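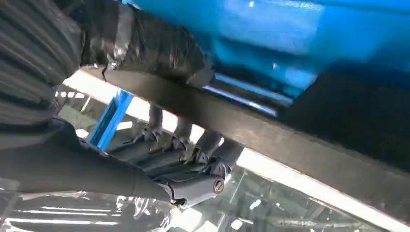

Humane Education for Young People
Unit 4 Notes: Writing and Speaking Up for Animals in Your Own Town

Welcome back! Last unit we looked at what the law says about the care of pets and farm animals. Now we get to the part I look forward to all term, where you pick a local problem and try to do something about it. These notes cover the reading, what we'll do in class, and the project you'll hand in. Keep them, because the project instructions are at the end and people always lose them.

1. Where to start

Start small and start close. A student who says "I want to end puppy mills" has a wonderful goal and a very hard semester ahead. A student who says "I want the dogs tied up behind the feed store to have shade in the summer" can make a phone call tomorrow. Both matter, and the second one teaches you how the first one gets done.

Walk around your neighborhood with a notebook. Write down what you see, where you were, and the time of day. Try to keep what you saw apart from what you think about it. "Brown dog on a short chain, no water bowl in view, 4 p.m., very hot" is a note you can use. "Horrible owner" is a feeling, and you may well be right to have it, but an animal control officer can't do anything with it. The owner might also be a neighbor who will happily move the chain if someone kind asks.

2. Neglect, cruelty, and not knowing better

We'll spend a whole class on this because it changes everything about how you respond. A lot of suffering comes from people who simply never learned what an animal needs. Rabbits are a great case. They're sold as easy starter pets, and many families have no idea that a rabbit needs hay all day long, room to run, and a vet who knows rabbits. Tell a family that in a friendly way and you'll often see them change things that same weekend!

Neglect goes further. The person knows, or should know, and the animal still goes without food, water, shelter or medical care. Cruelty means someone hurts an animal on purpose. For neglect and cruelty your job is to tell an adult you trust and get a report made. You do not go into the yard. You do not take the animal. You do not argue with the person. I know how hard that is when you love animals, and we'll talk about it as long as anyone wants to.

For class: read the three short cases in your packet (the backyard hens, the parked car, the cat colony) and decide which of the three words fits each one. The hens always start a good argument.

3. Making a report

A report usually goes to animal control, the local humane society, or the police, depending on where you live. Look up the number for your own town and write it on the inside cover of your notebook. Do it tonight, you'll be glad later.

When you or an adult calls, have these ready:
- the address, or the nearest cross street
- what kind of animal, and what it looks like
- what you saw or heard, in order
- when it happened, and whether it has happened before
- whether the animal is in danger right now

Ask for a case number. Write down the name of the person you spoke to. If a few days go by and things look the same, call again and give that number. Polite and persistent is a terrific combination, and people who work in shelters will tell you that second calls help.

4. Writing the letter

Letters still work. City council offices in small towns may get only a handful on any one subject, so yours will be read. Keep it to one page. Say who you are and where you live, say what you want in the first few lines, and give one true story. Then ask for something the reader has the power to do.

Here is an opening from a past student, Ambrose, who wanted covered water stations at the dog park:

"My name is Ambrose and I live two blocks from the park. I am asking the council to put in 2 water stations before next summer. My dog is old and she gets tired on the walk home, and last year I carried her the last part."

I love this one. You know who he is, you know what he wants, and you can see that dog. He doesn't scold anybody. Look at the length of his sentences too — you could read them out loud to a room without running out of breath.

Common trouble spots:
- Writing to the wrong office. A state lawmaker can't fix a town park.
- Numbers with no source. If you write that 50 animals were taken in, say who told you or where you read it.
- Too many asks. Pick one and save the rest for your next letter.
- Capital letters and exclamation marks all over the place (I'm a fine one to talk!).

5. Speaking at a meeting

Most public meetings have a comment period, and in many towns kids may speak. Check the rules on sign-up and time limits first. Practice with a timer. Bring your page printed in large type, and look up at the end of each paragraph even if your knees are shaking. Mine still do.

Marcus Schumacher will join us for the second half of this class to play the grumpy council member. He's very good at it. He'll interrupt you, ask what it costs, and look at his watch. Stay friendly, answer what you can, and say "I'll find out and get back to you" for everything else.

6. Your project

Choose one local animal issue and turn in:
- a page of observation notes or interview notes
- one letter, ready to mail, with the right name and address on it
- a short talk, given in class
- a paragraph on what you'd do next

The project is worth 100 points and is due in December. The letter counts most. Anyone under 18 needs the signed permission sheet before visiting a shelter or interviewing someone outside school. You may work in pairs, but each of you writes your own letter.

Bring your topic idea to the next class, even a half-baked one. We'll go around the room and help each other narrow it down, and I can't wait to hear what you've been noticing out there.

Last updated: December

Related handouts
Unit 3: What the Law Says About Animal Care
Unit 5: Visiting a Shelter
Reading a Pet Food Label
Wildlife in the Yard: When to Help and When to Wait

Contact the instructor | Copyright Zovia Humane Education | Back to top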